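Buleck three-step display rack, clear acrylic
Made by Stalon

This rack is for the small shop counter, the office kitchen or the breakfast corner of a guest house. The steps lift the goods in the back row, so that customers can read every label without moving the front ones. It weighs little and one person can carry it with one hand.

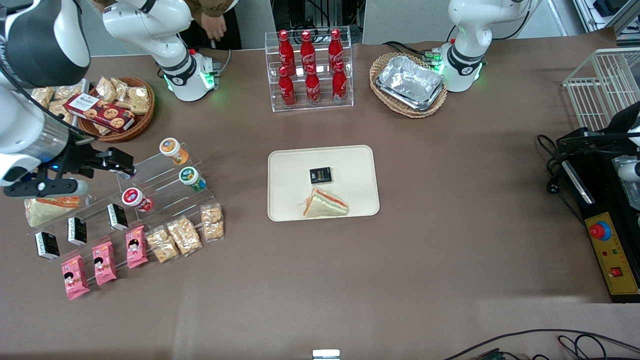 Stepped rack in clear acrylic, with a wicker basket of bagged snacks.

The rack comes flat in a box with 3 steps and two side panels. The panels have slots and no screws are needed. Please remove the protective film from both sides before you put the parts together, it is difficult to do it later. Wash with warm water and a soft cloth. Do not use alcohol or window spray, they make the acrylic cloudy after some months.

Each step has a low front edge. Bottles, cans and small boxes stand well on it. For flat bags we recommend the Parnent divider set, sold separately.

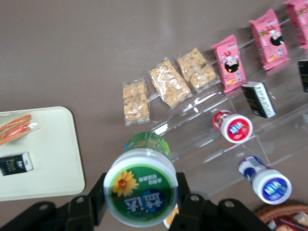 Packaged snacks and small bottles in rows on the steps.

Order number: 115
Guarantee: 3 years
Delivery: 3 working days from our Wróbel warehouse

Orders received before noon leave the same day. Spare side panels can be ordered by e-mail, please write to Urszula Dudek in our sales office.

Fresh food should not stay on the rack for the whole day, it has no cooling. 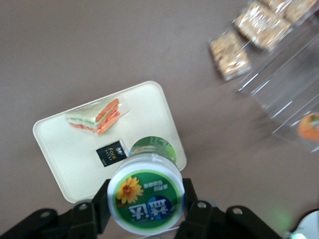

Fiona Carnegie: We bought two in July for our coffee bar. Good and stable, but the film took me half an hour to peel. Do you also sell a version with only two steps?

Reply from the shop: Thank you, Fiona. The two-step version will come in October.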